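Forums > Home Office > Desks and Surfaces

New posts Search Members Rules Log in

Glossy white top, too much reflection

mansik_yang
Hello all. In October I changed my old desk for a table with a glossy top, very pale, between gray and white, with rounded corners. I like how it looks and it wipes clean in one minute. But the ceiling light comes back to my eyes when I write, and after an hour I am tired.

I tried to turn the table by a quarter. It helped in the morning, and in the evening the reflection was simply in another place.
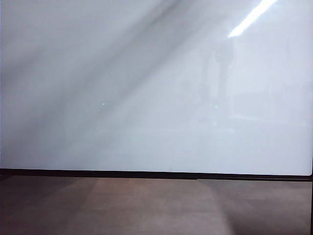
My room is small and the lamp cannot be moved, the landlord does not allow it. So I think about three ways: a matte film, a big desk pad, or to sell the table and stop complaining. The film from Rullix costs nearly 200 for my size, and I don't know if it stays flat at the rounded corners. Has someone tried it?

Gulizar_A
I have had the Rullix film on a glass table for 6 months. On the straight sides it is fine. At the corners I had to cut small slits and you can feel them with your finger. It takes the shine away well, but pencil dirt stays in it, so you lose the easy cleaning you like now.

siuming811
I don't agree with the film. It is a lot of money for covering a surface you chose yourself. Switch off the ceiling light and put a desk lamp on the left side, low, if you write with the right hand. I paid 10 for mine at a flea market.

mansik_yang
@siuming811 I have one lamp already, but then the rest of the room is dark and this also makes me tired. Maybe it is too weak.

siuming811
Then point a second one to the wall behind the table. Soft light from the wall does not bother me at all.

laiching_t
Wall light is soft, yes, but on a shiny top you will see the bright wall in it, I had exactly this problem. Also you see every person who walks past – for me this was worse than the lamp. I bought a gray felt pad from Gindamo and put it only where I write. The rest of the table is still shiny and I stopped noticing it.

Gulizar_A
Does the felt slide?

laiching_t
A little. I put two strips of rubber mesh under it.

mansik_yang
Thank you, I will try the pad first. If somebody knows a size bigger than the normal one, please write, my paper is A3.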